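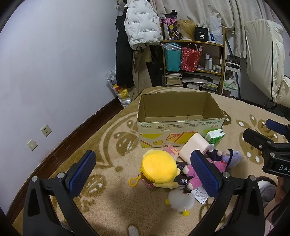
Bedroom floor pickup, gripper open over the pile: plush toys, a drink carton, a chocolate package and the cardboard box.

Trorent floor tidying robot: two months in
Reviewed by Chenxi Fang, 5/22/20

I have wanted a machine to pick things up off my floor since I was old enough to be told to do it myself, so I came to the Trorent hoping very hard that it would be great. It's good! It's good at a narrower slice of tidying than the store page suggests, but I'm keeping it, and I paid the full $908.

What you get is a low base on wheels, a short arm with a two-finger hand, a charging dock and a tag you stick on whatever container you want things dropped into. You mark a patch of floor in the app, press start, and it goes after whatever it finds there. Setup was quick except for the tag, which has to face the dock the first time (page 3 of the booklet, small print, I missed it twice).

Plush toys are where it shines. A duck, a bear, a doll with a hat, it really doesn't care. They squash a little, the fingers hang on, and even a sloppy grab by one ear usually ends up in the box. I sat on the bed and watched it clear a heap of them and grinned the entire time. If your floor problem is mostly soft toys, you can almost stop reading and go buy one.

Drink cartons are fine when they're standing up or leaning on something. Flat on the floor they're harder, and mine got pushed halfway under the shelf before the arm gave up and moved on. Chocolate packages and anything else thin and slippery go about the same way. It will try three times and then send you a polite note.

Paper is the weak spot. Receipts, tags, labels, any of that on carpet might as well be painted on. The fingers come down, pinch, lift, and there's nothing in them. I also had trouble with little plastic clips on toys. They catch in the carpet or on the next toy over, so you get two for one, and then one of them drops on the way.

Speed: my usual mess takes me 60 seconds if I'm being lazy about it. The Trorent's best run on the same patch was 42 minutes. I don't mind, I start it before I go out, but please don't buy it thinking it'll rescue you when the doorbell rings.

It's rated to lift 900 grams and I believe it, though the shape matters far more than the weight. A full shampoo bottle went up easily and a hardback book did not. It won't put books on a shelf anyway. It has one move, floor to box, and it doesn't sort. Candy and bears go in together. My friend Maxence Gilbert has the older Linmont, which does sort by color, but his needs a bare floor and mine is happy on patterned carpet, swirls and all. I was sure the flowers would confuse it and they haven't.

Noise is a soft whir, a bit like a printer warming up. The dock light is too bright for a bedroom, so I put tape over it. The grip pads come off with one screw each and rinse clean under the tap.

Are machines ready to do the housework? Mine does a third of one chore, slowly, and I love it. The next software update is due in July and is supposed to help with flat things. I'll add a note under this review once I've tried it on the receipts.

Four stars out of five.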